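Last updated: December

Call for participants: household chore recordings, second round
Clivmont Home Automation Group

Clivmont is looking for adults to carry out ordinary household chores in their own homes using a hand-held gripper. The recordings are used to test whether a machine can do the same chores without a person guiding it. At present it mostly cannot. Our test arm, Erel, folds a flat towel on a bare table and fails on most beds, shelves and drawers that people live with.

The first round produced 1744 recordings, of which 474 were rejected. The usual causes were a covered lens, a chore stopped halfway, or a room tidied before recording began. A tidied room is of little use to us. The second round is limited to three chore groups:

Tidying: picking up packets, papers and small items from beds and floors and putting them in a box or bin.
Kitchen: loading and unloading a dish rack, wiping a counter, closing containers.
Stock work: filling a low shelf from an open carton. This group is recorded at the Tallberg site only.

What you will do

Each participant completes 10 sessions of 2 hours. You hold the gripper in one hand and work at your normal pace. If an item is dropped, pick it up and continue. Failed grasps are kept in the data and do not affect payment. Sessions can be split across mornings and evenings, but none may start after 8 p.m.

Soft packaging is the priority for the tidying group. Rigid boxes are handled reliably by current software. Thin bags slide, fold under the fingers and change shape between one attempt and the next – the planner, Gál, still treats each of them as a solid block.
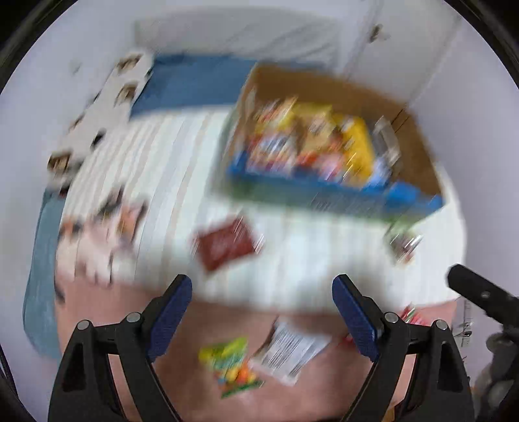

Mixed piles are also wanted, with paper goods next to snack wrappers and items lying partly on top of each other. Please do not sort anything in advance. Fast hand movement blurs the video, so slow down when approaching an item and again when letting go.

Requirements

You must be 18 or older, able to stand and bend for the length of a session, and able to keep other people out of the room while recording. No technical background is needed. Mail, bank papers and prescription labels must be put away first.

Sessions are paid at a flat rate, stated in the consent form. To apply, send your name, the chore group you prefer and a short list of the rooms available to Anikó Barta, participant coordinator.

Contact: Anikó Barta, Clivmont | © Clivmont | Back to top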